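Two Arms and a Fruit Line

What changed at Mimholm when the packing bench got help

2 Jun 2020

Half past six, kettle on, and the Mimholm packhouse is already loud. Fruit in at one end, trays out the other. Offices, mostly - the fruit bowl by the printer, that sort of thing. Small firm. 40 people on the books, most of them on their feet all day.

Fathima Matubbar has run the packing floor for five years. Before that she packed. "Same bench, same stool," she says, walking fast. I do most of this interview at a jog.

The arms came in April. A pair of them, set up by Orkix, with software from a smaller outfit called Boter. They took over one bench out of the lot, the mixed trays, where no two pieces are the same shape and everyone's wrists go by dinner time. The target is 500 trays a shift. They aren't there yet and Matubbar won't say how far off. "Ask me at Christmas."

What did people think? Depends who you ask. A few of the older hands stayed well back for the first week. One of the younger ones asked to be trained on day one and now does nothing else. No jobs have gone, the firm says, but two people who left in spring weren't replaced, and the floor noticed that. It came up at every tea break for a month.

The work is different too. Less lifting, more watching. Packers on the arm bench now do 25 minute turns at the screen, then swap, because staring at a machine is tiring in a way packing never was. The chat has gone a bit quiet as well. You used to talk across the bench all morning, now there's a barrier in teh middle of it.

Pay was the sore point. Minding the arms started out on the packer's rate. Stojanović, the agency that supplies the seasonal staff, wanted it graded higher, and after some back and forth it was. Not by much. Enough to stop the grumbling, Matubbar reckons.

New layouts get tried on screen first, in a simulated bench with a tray and a couple of fruit, before anyone moves a bolt on the floor. Packers are asked in to look at them. That was their idea, and a good one - they know where an elbow goes.

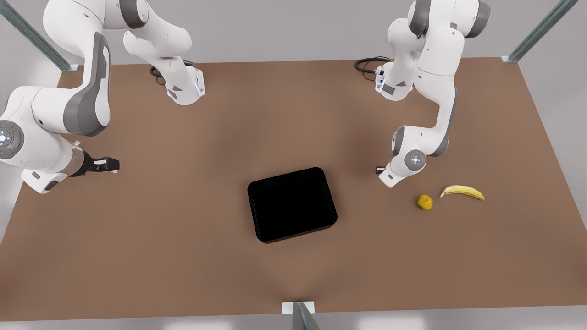 Will the packers be needed at all in a few years?

Matubbar expects so, though fewer of them on the benches and more on checking, cleaning down and sorting out jams. Bruised fruit still gets picked out by hand, and she has no plans to change it.

She'd like a second pair of arms next year, if the money is there. The night shift wants them first. The day shift thinks its bench should have them, being busier. No decison yet, and the lorry is in, so she's off down the ramp with her clipboard.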